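Small Kitchens, Low Expectations
Speaker notes - Hamish Sheehan, Trurach Hall, 13/10/2018

Slide 1. The table
Wait for the chairs to stop scraping. Ask who eats, irons and does their tax at the same table. Pause for hands. My own kitchen in Nivenon measured 67 square feet, and the estate agent called it "sociable". The point to land: a small table gets a cloth and one permanent resident, and in most homes the resident is a cup of chopsticks.

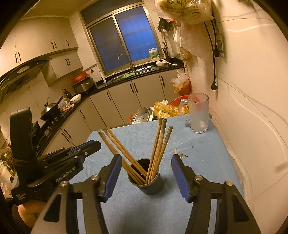 Slide 2. The cup
Chopsticks stored upright will fan out in two bunches, like guests at a wedding. Crumbs gather on the cloth whatever you do. Mention the Dalsgaard drawer insert - up to 13 compartments, and mine held string. 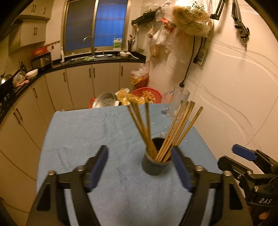
Which brings me to the floor. Steamer, basin, yellow bags: when the cupboards are full, things go down there and stay. Suggest one hook for the steamer. Don't suggest five, they'll only hang more on them. Skip the Resturow story if we're running over.

Questions, 10 minutes. Someone will ask about airing cupboards. Be kind.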